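Notebook, surveillance methods group
September, entry opened 9:20 a.m.

The weekly respiratory bulletin was rebuilt this morning from the Dridex extract. The extract arrived complete for the Bakon and Nakier districts. Malabanan submitted its clinic returns but left the age field blank on a block of records, and these have been held out of the age table until the district office replies.

Two issues were carried over from the previous entry. The first concerns reporting delay. Clinics in Nakier now have 5 days to file, while the other districts remain on the earlier schedule, so the most recent week will read low for Nakier whatever the true level of illness. A note to that effect has been added under the chart. The second concerns repeat tests. A person tested at two clinics in the same week is still counted twice if the record numbers differ. The matching rule was tightened and run again on a set of 800 records; 20 pairs were flagged, and all have been set aside for review by hand.

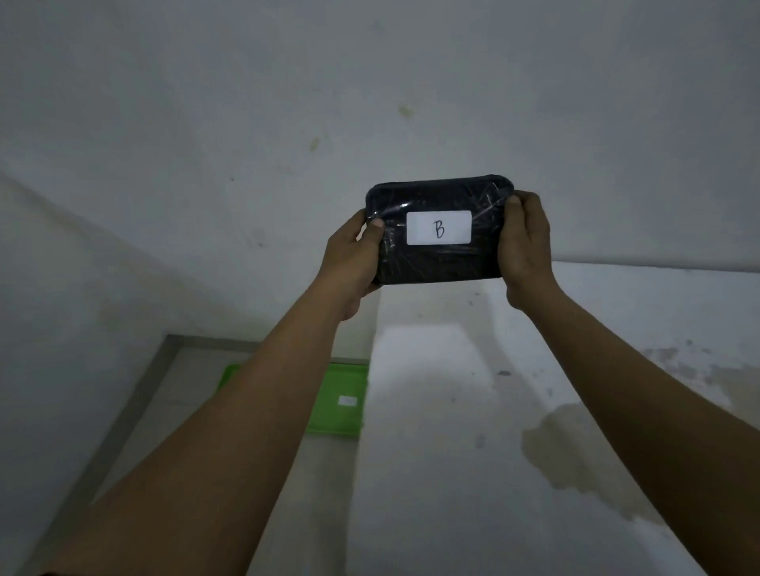 Dark container in clear film, white label on the front.

The draft bulletin went to the communications office at 11:15 a.m. They asked that the phrase "test positivity" be explained wherever it first appears, and that the district map be placed ahead of the tables. Both changes are accepted. The request to drop the hospital admissions line was declined -- readers in Bakon have used it for planning, and it should stay until a replacement is agreed.

Wording for the mask guidance was not changed. The current text applies to clinics and care homes only, and the bulletin should not suggest otherwise.

Open items:
Malabanan age field, reply awaited.
Flagged pairs, to be checked before the final count is released.
Chart note for Nakier, to be repeated next week.
Map legend -- the two lightest shades are hard to tell apart in print.

Entry closed 4:40 p.m. Draft tables are in the shared folder under Bulletin, September.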